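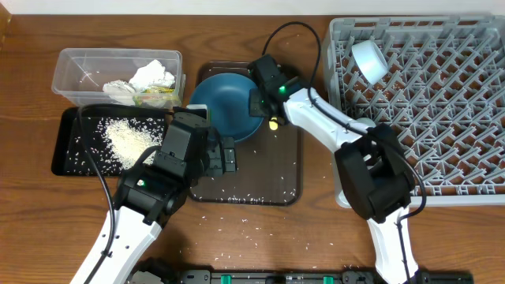

Fostitz, 14 Mar 2024

Papers > Shared Workshop Builds > Section 4

4. Table setup and clearing task

The two-arm station was assembled in the Fostitz shared workshop on an ordinary wooden table. Both arms are fixed to a black rail along the near edge, held with green clamps, so the whole station can be lifted off when the table is needed for other work. Wiring and first motion checks were finished in February.

The task is to clear a meal tray. Dishes go to a gray rack on the right, dry waste to a clear container on the left, and leftover rice to a black tray. We used uncooked rice at first and changed brands twice before settling on Taltex, which we bought in bulk. Loose grains on the table were left in place between trials and swept up at the end of a session.

Figure 7. Clearing task at the Fostitz station. First view: both grippers at the blue bowl, with rice on the tray and table. Second view: wrist camera over a carrot lying below the bowl. Third view: left gripper holding a paper cup on its side.

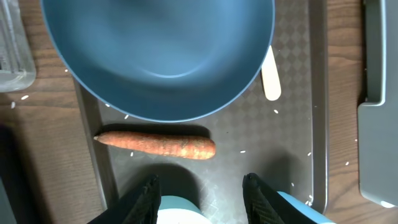 4.1 Grasping small items

Small items were harder to place than bowls. A carrot lies low on the tray, and the fingers have to close near the tray surface without pressing into it. We set the lowest finger height by hand for each tray and stored it in the Yousafzai control script. The textured black finger surface was kept for all trials.

Cups were handled by one arm, and the other arm was free to wait near the rack.

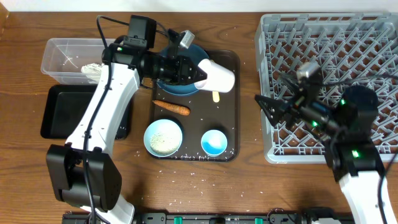
A trial was stopped by hand if an arm touched the rail or if a cable caught on a joint. We logged 1294 grasp attempts in total, and roughly 300 of these were repeated after a change to the cable routing. Repeated attempts are reported separately in Section 5. Trays were wiped with Sterilex between sessions and put back against pencil marks on the table.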